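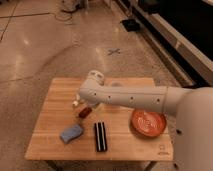 The returns room at Voklow has had a robot arm at its sorting table since November, and the trial has now been extended to the summer. Most people on site have only seen it through the door, so this item sets out what it does and what has changed for the five people on the returns team. The work is small and mixed. Customers send back kitchen and household bits, often several in one parcel, and each has to be picked up, looked at and put in the right place. A typical table might have a blue sponge, a shallow orange bowl and a small glossy brown block on it, all of different heights and all lying at whatever angle they landed. The arm reaches across the wooden top and works on one spot at a time, with its fingers pointing straight down.

Before the trial, every item was sorted by hand. The team handled up to 600 pieces on a busy day, and the same two or three people tended to end up doing the small ones. Sore wrists and stiff necks came up at every safety meeting last year. The arm was brought in for that part of the job. Larger and heavier returns still go to the long bench, as do glass, knives and anything that arrives in a damaged box.

The arm runs in the mornings. One person sets out the items, starts the run from the screen and stays in the room while it works. A second person takes what has been sorted, checks it against the parcel list and enters the condition code. The arm does not judge condition. Whether a bowl can be resold or a sponge has to be thrown away remains a decision for a member of staff, and there are no plans to change this.

In the last full week before Christmas the arm dealt with 300 items. In 131 cases somebody had to step in, either to move an item to where it could be gripped or to finish the placing by hand. Thin and flat things cause most of the stops. Shiny surfaces are the next most common cause, and the team now keeps a list on the wall of items that are not worth trying. Stolar, who supplied the arm, have the same list and are working through it with us.
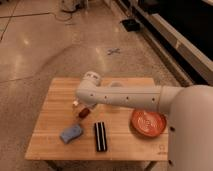

The arm at the sorting table, with the sponge, striped block and bowl at the front.

Several people have asked about jobs. No posts have been removed from returns, and the contracts of the two temporary staff were renewed in the usual way. What has changed is the rota. Everyone on the team now spends part of the week running the arm, and nobody does small items by hand for more than two hours at a stretch. The condition checks have been spread out as well — these used to fall mainly to the early shift.

Not everyone likes the new arrangement. Some of the team have said that standing by while the arm works is duller than doing the sorting, and that being called over for a stop breaks up other tasks. It has also been pointed out that the room is quieter than it was, as people used to talk across the table. From next month the person minding the arm will be able to do parcel lists at the desk beside it, which should help with the first point. We do not have an answer to the second yet.

Training takes one morning. It covers starting and stopping a run, clearing a dropped item and the rules for reaching over the table, which are short: stop the arm first, every time. Staff from the Jiltavberg site will be joining two of the sessions, as they are due to start a similar trial with the Juška range later in the year.

If you work outside returns and would like to see the arm running, ask at the returns desk before ten. Please do not go into the room on your own, and leave anything on the table where it is. Comments on the trial can be put in the box by the canteen or given to your shift lead.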